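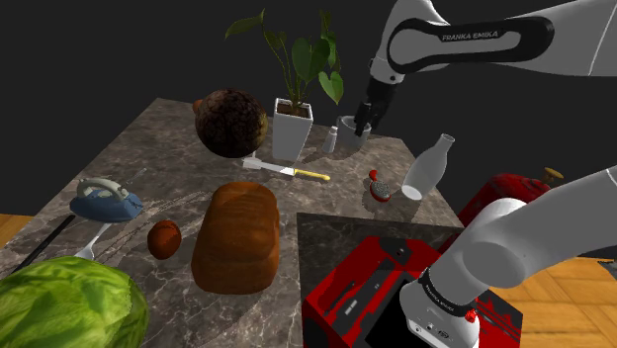 Istano Bench Scene Pack

Istano is a set of tabletop scenes for people who are building an arm setup at home or in a shared workshop and want to try their pick-and-place code in simulation first. It comes from Isau and loads in the Skandbridge simulator, version 2 or later.

Each scene has a dark marble table, a single Franka Emika arm with a black gripper, and a mix of household objects. Kitchen items, tools, food and plants share the same table, so a grasp routine has to deal with thin handles, round shapes and soft-looking edges in one run. The loaf, the clothes iron and the gray cup are good first targets. The knife lies flat and is harder.

What you get

38 scenes, ready to load
16 of them with a second, lower surface beside the main table
Separate object files, so you can build your own layouts
A start pose for the arm in every scene
A plain text settings file for friction, mass and lighting

Object positions can be shuffled from the settings file. Set a seed if you want the same layout again. Objects may start slightly above the table and settle when the simulation begins, so let a scene run for a moment before you send the first move. To change the tabletop, swap the texture file and leave the table model alone.

Using it with your own build

Measure your bench and enter the height and depth in the settings file. The arm base can be moved along either side of the table. If your mount is taller than the one supplied, raise the base before you edit the start pose, or the gripper will be too high for the smaller items. Custom grippers can be added through Skandbridge in the usual way. Brouwer finger models are supported but sold separately.

Loading a scene takes roughly 30 seconds the first time and less after that. A graphics card is recommended for camera output. Arm motion alone will run without one.

License

One license covers one household or one shared workshop, on any number of machines. Updates to this version are included. The scenes may be used in club work and class projects, but the object files may not be resold.

Delivery is by download. There is no boxed version.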